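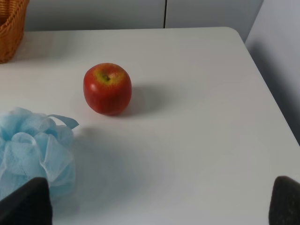
What stays on the white table

I am writing this on a Sunday, with tea, because I promised my sister I would start the blog again after the move. She says my English gets rusty when I only use it for work. Maybe she is right. So I will write about a small subject, the white table and the things which came to live on it.

When we moved to Kirkdale in January the flat had almost no storage. There is one cupboard in the hall and one shelf in the bathroom, and the shelf is so narrow that a shampoo bottle must stand with its side to the wall. In our old place I had a cabinet and I never thought about where anything goes. In the new place I had to think about it every day, and I did not like it.

The table was the first thing I bought. It is white, with a matte top and rounded corners, and it came from a second-hand shop called Flivetti, near the tram stop. I paid 40 dollars for it. The man wanted more at first, but one leg had to be tightened, and I told him I can do this myself. I pushed it into the corner against the grey wall and for some weeks it was the place for everything: keys, letters, hair clips, a bag of screws from the bed, one glove.

Then I decided on a rule. Each evening the table must have only things that I want to see in the morning. I know it sounds strict. In practice it means that I take the wicker basket, I go from one end to the other, and whatever has no business there goes in. When the basket is full I carry it through the flat and give everything back to its own room. It takes less time than boiling the kettle.

The basket I should explain a little. It is woven, with a curved rim, a warm orange-brown colour, and it was bought for bread. My mother kept bread in a basket like this, with a cloth on top. But bread dries very fast in this flat, so now the bread lives in a tin and the basket has a new job. I am still a little sorry for it. Its place is on the left side of the table and I try not to move it, so my hand knows where it is.

The apple is my breakfast for the train. I leave one out each night, because if it is in the fridge I forget it completely. I like the deep red ones with a yellow-green patch near the stem. At the market they are sold under different names every week, and I stopped asking. I choose with my eyes and then I press a little with the thumb, when the seller is looking somewhere else. Last month I bought a whole bag from the supermarket to save money and they were soft like potatoes. I made a compote from them, with cinnamon, and it was good, but I will not buy the bag again.

And the bath pouf, yes, it is light blue and it sits beside an apple. My friend Bohdana Tymoshchuk came for dinner and asked me if it was a decoration. I said it is new, it is waiting for me to put up a hook in the bathroom. She said, "How long does it wait?" I did not answer this. The pouf has a good loop for hanging, so it needs only a hook, but the tiles are old and I am afraid to drill. I tried a sticky hook from Zellon, which promised on the package to hold on any surface, and it fell down the same night with a sound that woke up both of us. Then I tried it a second time with the wall cleaned with vinegar. It held for two days.

Now I have ordered a small rail that goes over the shower screen. If it fits, the pouf will go to the bathroom and the table will have one thing less. If it does not fit, I will ask the landlord about the drilling, and I will have to find polite words for that email.

I also want to write down how I clean the top, because I spoiled a table before. I use a soft cloth, warm water and one drop of dish soap, then a dry cloth. No powder, and nothing with a rough green side. The Yaman polish that my neighbour gave me stays under the sink. I tested it on the underside and it left a shiny spot, and a shiny spot on a matte table you see from the door. For tea rings I make the cloth wet and leave it on the ring for a few minutes.

My sister asked how many words I must write so that it counts as practice. We agreed on 500, and I see that I have gone past it already. Next time I would like to write about the hall cupboard, but first I have to be able to close it.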